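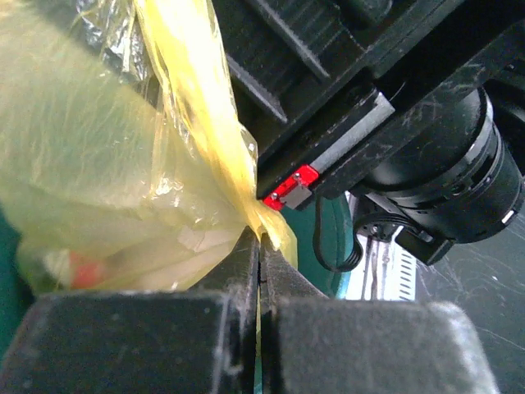

Thin yellow bags: how do you keep the neck closed without tearing it?

Asked in Kitchen and Household, May

I switched to the thin yellow see-through bags from Trerell, the roll of 20. They fit my bin fine but the film is so light that when I pull the top tight and knot it, it splits right under the knot. This has happened with 3 bags so far. I don't overfill them. Is there a better way to close these, or do I need to go back to the thicker kind?

Answer 1 (accepted)

Don't pull on the top edge. Gather the bag in small pleats a few inches down until you have a narrow neck, then pinch the neck and let the extra film hang over to one side. Press the air out first, slowly. A bag full of air puts all the strain on the spot where you tie.

Once you have the neck, twist it two full turns and fold the twisted part back on itself. Put a rubber band or a wire tie around the fold. Skip the knot. To tie a knot you have to stretch the film, and thin film tears along the creases.

Carry it with a hand under the bottom if there are cans or jars in it.

Answer 2

I use the Lullano clips, the flat ones. They hold OK on dry stuff. On heavy kitchen trash they slide off.

Answer 3

Check that you got the size for your bin. Trerell sells two that look the same on the shelf and the smaller one leaves you almost no neck to work with. I had the wrong one for months.

Comment on Answer 1: The fold and rubber band worked, thanks. Still going to finish the roll and buy thicker ones next time.

134 people found this page helpful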